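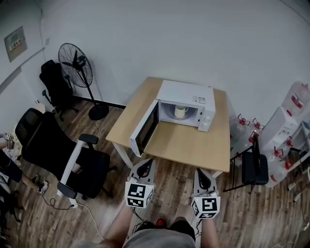

Reheating coffee, yes or no?

mudlark_77
Posted 09/07/2020
OK so my sister-in-law caught me nuking my morning coffee yesterday and acted like I'd kicked a dog. I make a full pot of Hoshino dark at six, drink one cup, get busy, and by ten it's cold. Forty seconds and I'm happy! Am I really the weird one?

tinroofpete
Sorry, yes. It goes bitter and kind of papery. Make less coffee.

mudlark_77
But then I'd have to make coffee twice, Pete. Twice!

beanie_o
I'm with mudlark. I do half power for a minute and a half and stir it halfway (full power gives me that scorched smell). With milk in it I go even lower, or you get skin on top, yuck.

tinroofpete
Half power is still ruined coffee, just slower. I bought a Greltholm thermos in January and mine's hot at lunch.

quietpantry
Thermos coffee tastes like thermos to me, no matter how much I scrub the lid. I'd take the microwave over that any day. Or pour it over ice and call it a plan.

beanie_o
Ooh, ice with a little condensed milk. Doing that this afternoon.

mudlark_77
Fine, I'll try half power tomorrow. Pete, which size thermos did you get? The small one looks tiny.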